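Kuvberg Play Kitchen, white

We have loved this one since the first flat box landed in the shop! It goes together with one screwdriver, and the counter suits most kids from 3 up -- taller cousins included. Shipping weight is 60 pounds, so grab a helper.

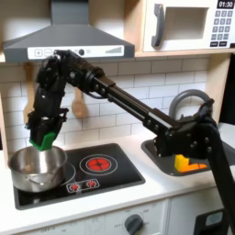
Delphine Abernathy wrote to us that her twins cook "soup" on theirs before breakfast every day, and the hinges are still tight after 2 years.

Spare knobs and hinges are under part no. 679. The next batch arrives in September.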